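The Bovham Hand

The Bovham hand (also "the Bovham", or just "the hand" if you're in the workshop and there's only one thing it could mean) is a home-built robot hand with four fingers and a thumb, meant to be put together by one or two people in a shared workshop with ordinary tools. The design was started by Wiroj Chareonsuk at the Sangkhawat workshop, and I've been building and rebuilding mine there ever since, so I'm writing this entry as somebody with glue on their sleeves. Other builders are welcome to correct me.

Name

Bovham is the name Wiroj gave the first wrist plate, which he drew on the back of a parts order. The name crept outwards from there to the palm and then to the whole thing. You'll still see "Bovham plate" in older build notes, and there it only means the plate. The forearm kit that some people bolt underneath is called Villuson and has its own entry.

Layout

The fingers sit in a row along the top of the palm and the thumb comes across from the opposite side. Each finger is driven by cord: one to curl it, and a length of elastic to bring it back. Wiroj tried small motors inside the fingers on his first version and gave up on them. They fitted, but changing one meant taking the entire finger to bits, and he was changing one nearly every week! With cords, all the motors live in the palm, where you can get at them with a normal screwdriver.

The thumb is the fiddly bit. It has to swing and bend, so it gets 2 motors to itself, and the channel for its second cord runs very close to the palm screws. If your thumb twitches when the others close, look there first. I spent a whole evening blaming the software for what was a pinched cord.

Building one

Most people start with the fingers, which is fair enough, they're the fun part. I'd start with the palm. Everything else gets lined up against it, and if the knuckle pins are even slightly out you'll be filing four fingers to match one crooked hole. Print the palm slowly, let it cool on the bed, then run the drill through the pin holes by hand.

The cord channels want cleaning out before anything is threaded. I use an old guitar string, and Wiroj uses pipe cleaners and says mine scratches. Thread from the tip down to the palm, leave plenty spare, and tie off only when all the fingers are resting at the same angle. The knot will slip once, so tie it again and put a dab of glue on it.

Total parts for the current version come to 436, which sounds dreadful, but most of that is screws, washers and little brass sleeves. Sort them into egg boxes the night before and it goes much quicker.

Fingertips

There have been two main sorts. The early ones were hard plastic and hopeless with anything shiny (a mug went straight through them and onto my foot). The later ones have a softer skin poured in a mould, and these are the ones to make now. The mould is the same for all the fingers, though the thumb needs its own. Leave them overnight before you peel them out, even if they feel ready.

Setting up and testing

The usual first check is the open-and-close run, done with the hand empty and mounted over a clear bit of worktop. You close everything halfway, stop, and look at the gap between the thumb and the fingertips before going any further. On a good build the thumb meets the middle of the row. On mine it met the last finger for months, and I'd got quite fond of it, but it made picking up pens impossible.

Once the gap looks right, run 100 slow cycles and then feel each cord at the palm. Slack ones get tightened a half turn at a time. The temptation is to do them all while you're in there, and I can only say that I did that and had to start again — twice.

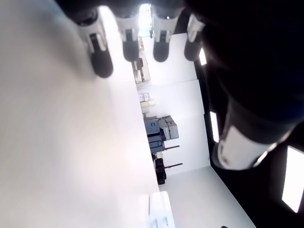
Page 2

White middle segments and rounded black tips have become the usual look, with the palm left dark. It started as a matter of which reels were on the shelf, but there's a practical side too: against the pale fingers you can pick out how far each one has curled from across a table, and a lagging finger shows up straight away. People have made them in green and in orange and they work just the same.

Variants

The Fistutholm variant is a smaller palm for people with smaller printers. It keeps the same fingers but squeezes the motors into two layers, so it runs warmer and is a pain to rewire. I've helped with one and wouldn't choose it unless the printer forced me to. A left-handed Bovham exists as a mirrored set of files; watch the cord channel labels, which got mirrored along with everything else and read backwards.

Wiroj has been talking about a wrist that turns as well as tips. The drawings are promised for September, and I'll add a section when I've had a go at it.

See also: Villuson forearm; Cord drives; Moulding soft fingertips; Sangkhawat workshop

Last changed 13 July 2025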